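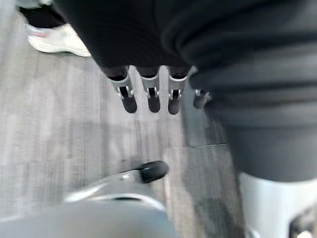 *Four fingers, each with a light-colored bracket at the joint.*

# How One Radio Show Plays in Many Towns

A radio station is a place that sends out sound using radio waves. Radio waves are invisible and travel at the speed of light. A single station can only reach so far. A radio **network** is a group of stations that share some of the same shows.

Skutano is a network of 14 stations. Its morning show is made in one studio in Uster, and every station in the group plays it at 7:00 a.m.

## Step 1: The studio

The host, Myrtle Kincaid, talks into a microphone. Inside the microphone is a thin part that shakes when sound hits it. The shaking is turned into an electrical signal. An engineer, Raghavendra Iyer, uses a mixing desk to set how loud each voice and each song will be.

## Step 2: The link

The signal is changed into numbers and sent to the other stations. It may go through a cable in the ground or up to a satellite and back down. A trip to a high satellite and back takes about a quarter of a second.

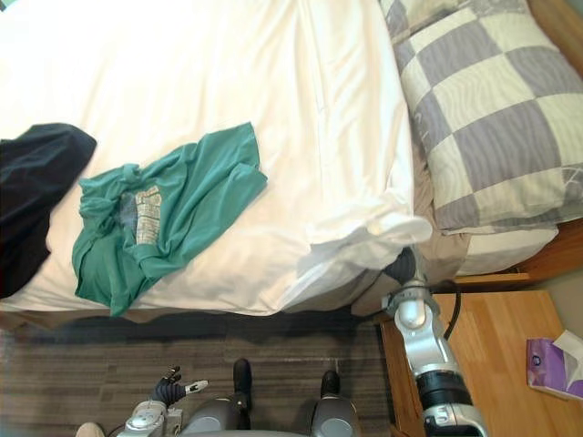

Each station has a computer that receives the show. The computer also keeps a clock. When the network leaves a gap for local news, the computer plays the local news from that town and then switches back. A listener in Berisha hears Berisha weather, and a listener in Hokgate hears Hokgate weather.

## Step 3: The transmitter

A transmitter makes a strong, steady radio wave called a **carrier**. The show is added to the carrier by changing it slightly. There are two common ways to do this:

- **AM** changes the height of the wave.
- **FM** changes how often the wave repeats.

The Hokgate station is an AM station at 1,600 kilohertz. One kilohertz means one thousand waves each second, so its carrier makes 1,600,000 waves each second.

## Step 4: The antenna

The wave leaves from an antenna. FM antennas are placed up high — on a tower or a hill — so that fewer things block the path. The FM tower at Berisha is 485 feet tall. On a clear day in May, its signal was picked up 70 miles away. 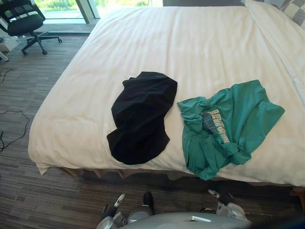
*A black garment and a teal green T-shirt on a white duvet.*

## Step 5: Your radio

Your radio has an antenna too. It picks up many stations at once. Tuning the radio selects one carrier and blocks the rest. The radio then removes the carrier, and the speaker turns what is left back into sound.

## Words to know

**Carrier:** the steady wave that holds the show.

**Kilohertz:** one thousand waves per second.

**Network:** stations that share shows.

*Text: Hidayah Saragih. Checked by Ettore Fontana.*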